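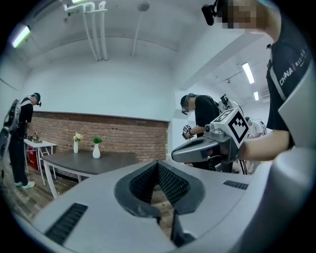
Three gray hand-held grippers, above a plank floor.

Stories > Food & Drink > Restaurants

The 30-Seat Arithmetic at Zwane
By Dineo Magagula
March 4, 2022

Zwane seats 30 people, once a night, at 7 p.m. The menu is fixed at six courses and the price is R833 without wine. Bookings open on the first of the month, and a deposit of R624 is taken at that point and deducted from the bill.

Chef Anathi Potgieter opened the place in November on the ground floor of a former seed store in Groltbridge. The kitchen has one oven, a four-burner range and a charcoal grill set against the back wall. Those limits dictate the menu. Only two courses need the oven, and they are never served back to back.

The meal I ate began with smoked snoek on a sorghum cracker, served cold. The fish was firm and correctly salted. A broth of roasted onion followed, poured at the table at a temperature that allowed it to be drunk at once. The third course, charred cabbage with brown butter, was the best of the night – the outer leaves crisp, the core cooked through.

The lamb was less consistent. My portion was pink throughout; the one across from me was gray at one end. Potgieter rests the shoulder for 40 minutes and slices to order, so the thin end of the cut will always be a problem. A smaller joint would fix it.

Wine comes mostly from Rimen, a small producer an hour inland. The chenin suits the fish. The red is too warm in alcohol for the cabbage, and I would ask for the cider instead.

Service runs on time. Plates left the pass at intervals of 20 minutes, and dessert – baked quince, sour cream, no garnish – was down before half past nine. The room is loud once full, with hard walls and no curtains. Ask for a table on the street side.

Comments

stirex_m: Went last week. Agree on the cabbage. Our lamb was fine from end to end.

Pieter: Is the deposit refundable if you cancel a week out?

LunchOnly: R833 and no bread course?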